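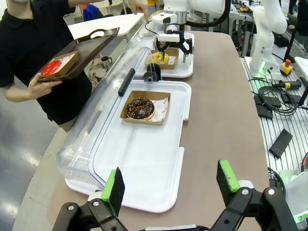 Lectura: 4 min

Almohadillas verdes sobre espuma o dedo rígido para bollería en cajita

marga_tecnica
23 de agosto de 2026, domingo

Abro hilo porque estamos con la comparación de dedos para el proyecto Pumgate y quiero opiniones antes de encargar más. La tarea es sacar un donut con su cajita de papel de la bandeja blanca con tapa curva transparente y pasarlo a la bandeja marrón que sostiene una persona.

Hemos probado dos juegos. El de Ditum lleva almohadilla verde sobre espuma negra y es el que sale en la foto de la cámara de muñeca. El de Lidley es rígido, con el mismo varillaje. Con Ditum llevamos 1148 ciclos y con Lidley 1387. El rígido centra mejor la cajita pero marca el cartón. El de espuma no marca, pero la caja gira un poco al levantarla si no la coge por el medio.

Fuerza de cierre igual en los dos. Velocidad también.

pasocorto
¿El giro lo ves en todas las cajas o solo en las que llevan el papel encerado por fuera de la pared? Si el dedo pisa papel en un lado y cartón en el otro, agarra distinto y te rota. A mí me pasaba con magdalenas.

marga_tecnica
No lo he separado. En la del donut de chocolate el papel sube y se dobla por encima de la pared derecha, así que puede ser. Lo apunto.

rodamiento82
Yo no perdería más tiempo con la espuma. Se deforma, cambia con el uso y a los dos meses tienes otra pinza. Dedo rígido, una lámina fina de silicona y bajas la fuerza. Las marcas en el cartón son de apretar de más.

pasocorto
No estoy de acuerdo. Bajar fuerza con dedo rígido en una caja abierta por arriba es pedir que se te caiga. La pared cede hacia dentro y toca el glaseado. La espuma reparte.

rodamiento82
Pues coge más abajo, por el borde del fondo.

marga_tecnica
Más abajo no puedo en todas. Los dedos tienen que entrar con la tapa levantada y el borde de la bandeja estorba. Os pongo la vista general para que se vea la altura. 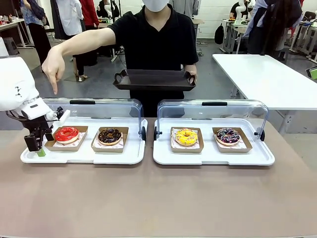
Vista general de la mesa. La pinza, junto a la bandeja izquierda, al lado del donut rojo.

N. Bodnár
Soy Norbert Bodnár, hago la parte de visión en Rocha. De la pinza no opino. De la cámara sí: con la de muñeca sola, al acercarse, los dedos ocupan toda la parte baja de la imagen y la bandeja se ve por el hueco que queda entre las almohadillas. Nosotros usamos la fija para elegir la caja y la de muñeca para corregir al final. Las tapas transparentes dan reflejos en el borde superior y a la detección le sientan mal. Mejor mirar con la tapa abierta.

marga_tecnica
Tenemos las dos cámaras pero el controlador de momento solo usa la de muñeca. La fija graba y ya está.

N. Bodnár
Entonces parte del giro puede ser error de centrado. Compara los dos juegos con la posición metida a mano y descartas la visión.

rodamiento82
Eso sí lo veo razonable. Y mide el espesor de la espuma antes y después.

pasocorto
¿Qué adhesivo llevan las almohadillas? Las nuestras se despegaban por la esquina en mayo, con el calor del taller.

marga_tecnica
Vienen pegadas de fábrica, no sé cuál es. De momento no se ha soltado ninguna. Esta semana hago la tanda con posición a mano, separando las cajas con papel por fuera, y pongo aquí la tabla.

rodamiento82
Pon también la fuerza en newtons, que "igual en los dos" no me dice nada.

Inicio Foros Pinzas Cámaras Controladores Buscar Acceder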